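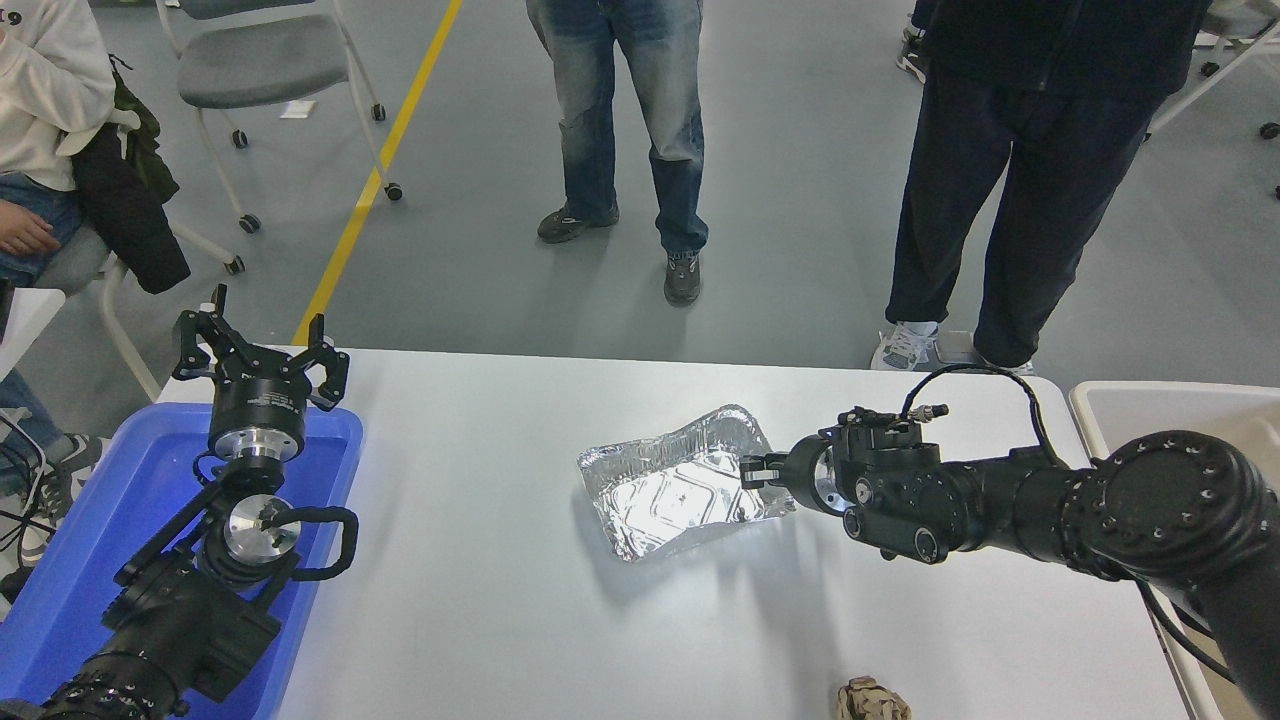 Can you still use a tablet after its maker stops sending updates? In most cases you can, and with the older Tudus models you can replace the system software yourself in an evening, provided the bootloader on yours is one of the two early versions.

Jovita Rosales bought her Tudus 8 secondhand and used it for recipes and library books. Last January the library app stopped opening. It wanted a newer version of the operating system, and the Tudus had received its last one long before. The screen was fine and the battery still got through a weekend.

"I looked for an update button and there was one," she says. "It told me I was up to date."

She found the answer in a forum thread that was then 1892 posts long. The thread is about Wirkus, a replacement system for the Tudus 7 and Tudus 8 that started with one person, Xiaoqing Han, and now has four regular contributors. Han writes firmware for heating controls by day. She began Wirkus because her own tablet would no longer connect to the wireless network at her new apartment in Trascombe.

The first build did very little. It started up, it showed a home screen, and the sound did not work. Han posted it anyway. Sound came two builds later, then the camera, then sleep mode, which took her most of a winter. The speaker driver had been written for a different chip and half the settings in it were ignored.

The current build, dated 07/04/2021, is the first that Han calls safe for a tablet you need every day. It was downloaded 458 times in its first week. Total installs are harder to know, as Wirkus does not report back to anyone, but Han guesses that some 1000 tablets are running one version or another.

We use cookies to remember your settings and measure visits. By continuing to read you accept our cookie policy. Manage preferences

Putting it on is a matter of four files and a cable. You unlock the bootloader from the developer menu, which erases everything on the tablet. Then you load a small recovery program called Xue, restart while holding volume down, and copy the system file over from a computer. The copy takes ten minutes or so. The first start takes longer than that, and the forum is full of people who pulled the cable at this point.

Rosales was nearly one of them. "The logo just sat there," she says. "I went and did the dishes, and when I got back it was asking me for a language."

A tablet that has been interrupted can usually be brought back, as Xue sits in its own part of the memory and is not touched by the copy. The exception is the late Tudus 8, sold with a third bootloader that checks every file before it runs. On those the unlock option is in the menu but does nothing. Han has looked at it twice and has no plans to look again. The bootloader version is printed in small type on the startup screen, and it is worth reading before you erase anything.

There are things you give up. The fingerprint reader does not work under Wirkus and neither does the maker's stylus – the pen still draws, but without pressure. Some banking apps check whether the bootloader is unlocked and refuse to open. Video from the bigger streaming services plays at the lowest quality only.

Rosales does her banking on her phone, so that was no loss. The library app opens again. She has since put Wirkus on her brother's Tudus 7, where the screen now dims itself a little too eagerly in the evenings. She has reported it in the thread, and Han has asked her for a log file.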